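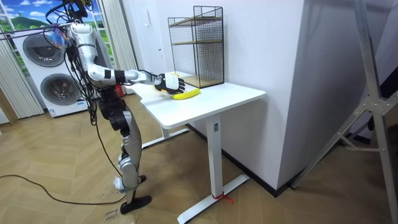

Un plátano sobre la mesa blanca.

Os cuento lo que hago yo para tener el ordenador de casa limpio de porquerías, que desde que en diciembre se me llenó el portátil de ventanitas publicitarias me he vuelto bastante maniática con el tema.

Lo primero, las extensiones del navegador. Abrí la lista y tenía 13, y de casi ninguna recordaba haberla instalado. Una se llamaba Plisetex y era la que me cambiaba la página de inicio cada dos por tres. La quité, reinicié y volvió a salir (¡qué rabia!), así que tuve que buscar también el programa en el panel de control y desinstalarlo desde allí. Mirad siempre en los dos sitios.

Lo segundo, las descargas. Mi carpeta tenía 1754 archivos, que se dice pronto. La ordené por tipo, borré de golpe todos los instaladores viejos y luego ya fui mirando el resto con un café al lado. Las facturas y las fotos, a un disco externo que solo enchufo para copiar y después vuelve al cajón.

Para las contraseñas uso una libreta. Sí, de papel, y me da igual lo que diga mi cuñado. No apunto la clave entera, apunto una pista que solo entiendo yo, y la guardo en la cocina entre los libros de recetas. La del correo y la del banco no se parecen en nada a las demás, eso sí.

Otro truco que me funciona: una cuenta de usuario sin permisos para los niños. Si quieren instalar un juego, sale un aviso pidiendo mi clave y vienen a buscarme – a veces con muchas protestas – y lo miramos juntos antes de darle a aceptar.

Y el análisis completo lo dejo puesto mientras preparo la cena. Con Flosevlow, que es el que tengo ahora, tarda 20 minutos si cierro todo lo demás. Antes usaba Jitville y se me quedaba el portátil tan lento que acababa cancelándolo a medias.

Ah, y las actualizaciones, no las pospongáis. Yo le daba a «recordar más tarde» todas las noches y así me fue. Ahora las instalo cuando tiendo la ropa y a la vuelta solo me queda reiniciar.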